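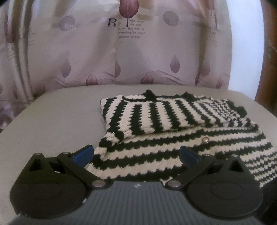 CHAPTER 7
Where Towns Grow

Key terms: site, situation, bridging point, break of bulk, hinterland

Most towns are older than the reasons people now have for living in them. A town that started beside a ford may have had no use for the ford in centuries, yet the main street still runs down to it. In this chapter we look at how settlements get started, why a few of them become large, and what happens when the original advantage goes away.

Geographers separate two ideas that are easy to mix up. The site of a town is the ground it stands on: the slope, the soil, the water supply, the risk of flooding. Its situation is its position in relation to everything else, such as roads, rivers, farmland, and other towns. A good site with a poor situation usually stays a village. A poor site with a good situation often grows anyway, and its people spend a great deal of money on drains.

Bistongate, our main case study, belongs to the second group. The first written record of a crossing there dates from 1173, when tolls were set for carts and for cattle. The ground on both banks was marsh. The next place to cross the Virnon River was a two-day walk upstream, and traders put up with the mud. Inns and stables came first, then a weekly market, then a wall.

Compare Dantas, which lies 70 miles to the south on high, dry ground with several springs. Early travelers praised its air and its water. Dantas never grew past a few streets, as the main road followed the valley and passed it by. Turn to the map on page 83 and trace the road with your finger before you read further.

A third pattern appears at the port of Tudo, where goods had to be moved from river barges to seagoing ships. A place where cargo changes from one kind of transport to another is called a break-of-bulk point. The work of unloading, storing, and reloading creates jobs, and those jobs bring in bakers, rope makers, and landlords. When the channel at Tudo filled with silt, the ships moved elsewhere. The warehouses stayed, and many are now apartments.

Section 7.1 covers site and situation in more detail. Section 7.2 follows the growth of Bistongate from its first market to the arrival of the railroad.

Before You Read

Review the discussion of river valleys on page 80. Then find the oldest street in your own town and write a short paragraph on where it leads and what used to be at the end of it.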